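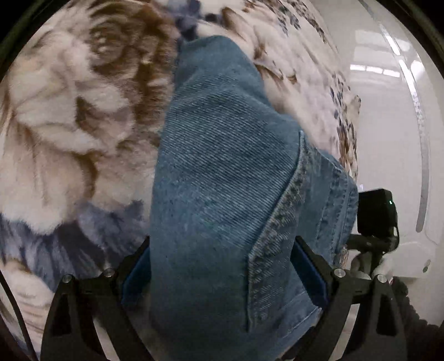
1. Objet et périmètre du contrôle

Liste de contrôle avant session, pince à main Cunus, tâche « préhension de textiles en tas ». Rédaction : équipe manipulation, atelier Fadura. Version du 2021-03-01, remplace la fiche précédente. À remplir par l'opérateur avant chaque série de démonstrations et à joindre au journal d'essais.
La fiche couvre la pince, la caméra, l'environnement textile et l'opérateur. Elle ne couvre pas le bras Flekholm utilisé pour le rejeu, qui dispose de sa propre procédure.

2. Doigts et patins

2.1 Vis apparentes sur le dessus des doigts : présence et serrage. Conforme.
Commentaire : quatre vis, deux par doigt. Contrôle à la clé, sans reprise de couple au-delà de la butée.

2.2 Patins bleus : collage, planéité, absence de peluches. Conforme après nettoyage.
Commentaire : les fibres longues des tissus peluche se déposent sur la face interne et réduisent l'adhérence sur le denim. Nettoyage à sec entre deux séries. Ne pas employer de solvant.

2.3 Symétrie de fermeture, à vide puis sur tissu plié. Conforme à vide. Réserve sur tissu plié.
Commentaire : lorsqu'une couture épaisse se trouve près d'un seul patin, les deux faces ne portent plus de la même manière. L'ouverture mesurée surestime alors l'épaisseur du pli. À noter dans le journal, sans correction manuelle des valeurs.

2.4 Ajours triangulaires des doigts : pas de fil ni d'étiquette engagés. Conforme.

3. Caméra et câblage

3.1 Objectif propre, bords sombres du champ réguliers sur tout le pourtour. Conforme.

3.2 Patins visibles tous les deux, pince fermée sur l'objet. Conforme.
Commentaire : le denim peut occuper le centre du champ. Ce recouvrement est admis tant que le contact des deux patins reste lisible.

3.3 Boîtier noir latéral : bras de fixation sans jeu, voyant vert allumé. Conforme.
Commentaire : vérifier le voyant une seconde fois, pince engagée dans l'appareil. Un choc contre la paroi peut desserrer le bras sans arrêter l'enregistrement.

3.4 Câble : passage à l'extérieur du doigt, rayon de courbure suffisant. Conforme.
Commentaire : en cas de traction sur le câble, interrompre la démonstration et la rejeter.

4. Environnement textile

4.1 Composition du tas : au moins un tissu à poil long, un tissu imprimé clair, un denim. Conforme.
Commentaire : la peluche blanche et brune et l'imprimé à petits motifs sont conservés pour toutes les séries. Le denim sert de tissu cible – son armure diagonale donne assez de texture pour le suivi visuel.

4.2 Point de préhension : pli franc, tenu entre les deux patins. Conforme.
Commentaire : ne pas chercher systématiquement la couture. Dans la méthode Tsakiris, la politique est apprise sur des prises choisies librement par l'opérateur ; des prises toutes placées sur couture introduisent un biais que le rejeu fait ressortir dès les premiers essais.

4.3 Parois blanches et lisses : reflets tolérés, éblouissement non toléré. Réserve.
Commentaire : le reflet de fenêtre et la bande lumineuse verticale restent acceptables. Si l'un des deux se superpose au tissu saisi, modifier l'orientation de la pince et recommencer.

5. Opérateur

5.1 Manche ajustée au poignet, hors de la zone de fermeture. Réserve.
Commentaire : un tissu sombre à l'aspect tricoté dans le coin inférieur droit ne gêne pas la lecture des patins, mais il peut être segmenté comme textile du tas. Masque fixe à appliquer au prétraitement.

5.2 Vitesse d'approche constante, sans reprise du pli avec l'autre main. À vérifier à chaque démonstration.

6. Décision

Session autorisée avec réserves 2.3, 4.3 et 5.1.
Série prévue : 9 démonstrations retenues. Les démonstrations rejetées ne sont pas effacées ; elles sont archivées avec le motif du rejet.
Si une réserve se répète sur deux séries consécutives, suspendre la collecte et refaire l'étalonnage de l'ouverture.
Révision de la fiche : mai. Point à traiter en priorité : seuil d'acceptation pour 2.3, aujourd'hui laissé à l'appréciation de l'opérateur.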